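Duvberg 清洁布套装 使用与保养手册
第 3 章 首次使用、折叠与收纳

型号 2865 / 适用于 Flustley 系列壁挂晾架及抽屉分隔盒
修订日期:2022年11月12日

3.1 适用范围

本章说明超细纤维清洁布的首次清洗、检查、折叠和收纳方法。清洁布的日常擦拭操作见第 4 章,污渍处理见第 5 章。晾架的墙面安装步骤见随晾架提供的安装说明,本章不再重复。

本章所述清洁布为四边包缝的方形布,两面绒毛密度相同,不分正反。套装内另有玻璃专用布,其织法不同,不适用 3.5 节的折叠方法。

3.2 开始之前

请准备以下物品:
- 清洁布(全部拆除外包装)
- 中性洗涤液,不含柔顺剂
- 小剪刀,刀头为圆头
- 晾架或其他通风处的横杆
- 抽屉分隔盒

注意:包装内的干燥剂不可入水,不可与布一同清洗。

3.3 首次清洗

1. 将清洁布按颜色分开。深色布首次清洗时可能有少量浮色,应单独清洗。

2. 水温设定为 27 度。首次清洗不使用热水。

3. 加入洗涤液。用量按洗涤液包装上的最小用量执行。

4. 选择短程序。清洁布不得与毛巾、绒衣等易掉絮的织物同洗。绒毛会嵌入纤维之间,后续很难去除。

5. 洗涤结束后立即取出,逐块抖开。

6. 挂于晾架晾干。如使用烘干机,选择低温档,并取出烘干纸。

小心:柔顺剂和烘干纸会在纤维表面形成薄膜,降低吸水能力。误用后,可用清水连续漂洗两次,再按本节步骤重新清洗。

3.4 检查布边与布面

首次晾干后检查一次,此后每 10 次清洗检查一次。检查应在光线充足处进行。

1. 捏住布边的一点将布提起,使布面自然下垂。不要用力拉扯绒面。

2. 沿包边检查线迹。包边比布身略厚,表面有细密的平行纹路,颜色可比布身深。线迹呈细小波浪形属于正常的包缝状态,手捏处出现褶皱也属正常。

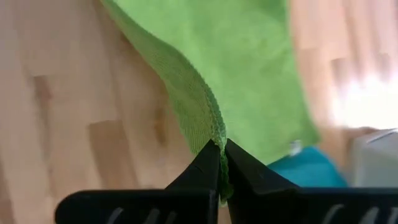
3. 换一处布边重复上述动作,直到四边全部检查完毕。

4. 发现线头时,用圆头剪刀贴近包边剪断。不得直接拉出线头,否则可能造成整段包边脱线。

5. 将布平铺,检查布面。附着的絮屑、碎纸或其他浅色小颗粒,用手指轻轻取下即可。颗粒较硬时应先取下再使用,以免划伤光滑表面。

6. 检查布面颜色。浅色布在侧光下一边看起来偏浅,属于绒面反光,不是褪色。转动布面后颜色差异随之移动的,可以继续使用。

7. 有下列情况之一时,停止将该布用于精细表面,改作粗擦用途:
- 包边脱线长度超过一指宽
- 绒面出现发硬或结块
- 布面有无法取下的硬质颗粒
- 布面有破洞

3.5 折叠

折叠前应确认布已完全干燥。潮湿状态下折叠会产生异味。

1. 将布平铺于干净台面,用手掌由中心向四周抚平。

2. 左右对折,使两侧包边对齐。包边较厚,对齐时以包边外沿为准,不以布身为准。

3. 上下对折,得到原尺寸四分之一的方块。

4. 再对折一次,使折叠线朝外,包边收于内侧。

5. 用手掌轻压排气。不得用重物长时间压平,不得熨烫。

说明:按上述方法折叠的布共有八个可用擦拭面。使用时先用外侧一面,用脏后翻至背面,再逐层展开更换。

说明:如分隔盒深度不足,可省略第 4 步,将方块卷成筒状竖放。卷放时包边应位于外侧,便于抽取时识别。

3.6 收纳

1. 将分隔盒放入抽屉,推至抽屉后壁。盒底四角的防滑垫应全部接触抽屉底板。

2. 按用途分格。建议分格如下:
厨房台面:黄绿色系
浴室:蓝色系
家具及屏幕:灰色系
粗擦用途:剪去一角作为标记,不分颜色

3. 将折好的布竖直插入格内,折叠线朝上。每格不应塞满,以单手抽出一块时相邻的布不被带出为宜。

4. 在格口贴上用途标签。标签随分隔盒提供,背胶可撕除重贴。

5. 新洗净的布放在格的后部,使用时从前部抽取,使各块布的使用次数大致相同。

注意:清洁布不可与钢丝球、百洁布存放于同一格。金属碎屑落入绒面后会造成划痕。

注意:不可将清洁布存放于灶具、暖气片或其他热源旁。超细纤维遇高温会变硬,且无法恢复。

3.7 悬挂存放

抽屉空间不足时,可将清洁布悬挂于 Flustley 晾架。

1. 打开晾架横杆,直至听到卡扣到位的声音。

2. 将布搭在横杆上,两侧下垂长度相等。

3. 使用夹子时,夹在包边上,不要夹在布身上。包边经过加固,夹痕较浅。

4. 相邻两块布之间留出空隙,不要重叠。

5. 潮湿的布与干燥的布应分杆悬挂,潮湿的布置于下方横杆。

小心:横杆打开后不可悬挂衣架、水桶等重物。

3.8 常见问题

现象:布擦拭后留下水痕。
处理:检查是否使用过柔顺剂。按 3.3 节重新清洗。擦拭玻璃时应改用玻璃专用布。

现象:折叠后四角不齐。
处理:洗后未抖开,布身发生轻微变形。用清水浸湿后抖平,重新晾干。

现象:包边卷曲。
处理:常见于烘干温度过高。改为自然晾干。轻微卷曲不影响使用。

现象:新布吸水性差。
处理:首次清洗前纤维表面可能残留整理剂。清洗一至两次后会改善。

现象:抽屉打开时有异味。
处理:取出全部清洁布,清洗后彻底晾干。分隔盒用清水冲洗,擦干后放回。

3.9 备件与订购

以下备件可单独订购,订购时请注明编号:
抽屉分隔盒,编号 711-A
用途标签,编号 711-B
晾架横杆卡扣,编号 711-C

备件由 Majumder 配送中心发出,售后登记由 Wenance 服务台受理。登记时请提供外包装底部的批次号。外包装已丢弃的,可提供购买凭证。

下一章:第 4 章 日常擦拭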